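Wilano Forum > Shop Talk > Buying and Budgeting

Thread: Handheld grippers for cloth work, how many do we start with?

kendedell_mel
Okay, I finally have a budget line and I'm so excited I can hardly type! We want to teach an arm to handle laundry and table linen, and the plan is to buy handheld grippers first and the arm next year. Two units or seven? Seven would let a whole shift record at once, but I also need tables, printed marker boards and a mountain of fabric. Checked cotton has been my favorite to practice on so far, it bunches up beautifully.
Melahat Demirtaş

torque_and_tea
Two. Please, two! Spend a month with them, find out which parts wear, then order the rest. We bought everything in one go from Isgate and paid for mounts we never opened.
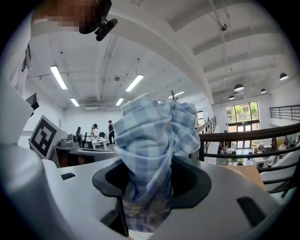
Last edited by kendedell_mel: Sep 25, 2022

kendedell_mel
Look how the folds tighten going down into that black funnel! A wide rim like that is what I'm budgeting for — corners and hems are where I lose time with finger grippers. The marker board over on the left is on my list too, and those are cheap enough that I'd print spares.

pallet_jacques
I'll disagree with the two-unit crowd. If you have people ready to record, idle people cost more than grippers do. Monti quoted us a better unit price at seven, and we had one out for repair nearly the whole time anyway. Get the seven and skimp on furniture.

torque_and_tea
Skimp on furniture and your people's backs will tell you all about it lol. Also she hasn't said what the quote is. Mel?

kendedell_mel
Fair! It's $400 a unit, plus $139 each for the head-worn part. Shipping is extra and they haven't told me how much.

pallet_jacques
Then ask whether the $139 covers the cable and the mount. Ours didn't.

hemline
Can I put in a word for fabric? Everybody budgets for hardware and then records the same dish towel for weeks. Buy from a thrift store by the bag: thick, thin, stretchy, slippery. Pale plaids, dark plaids, plain white. I'd take two grippers and a closet full of cloth over seven grippers any day.

kendedell_mel
A closet full of cloth, I love it!! Right now I'm leaning toward two units, a spare head mount, and the rest on tables and fabric, with the other five penciled in for spring.

pallet_jacques
Still think you'll wish you had the seven, but get Monti to hold that price in writing and I'll stop nagging.

kendedell_mel
Emailing them now — will post the quote when it comes back.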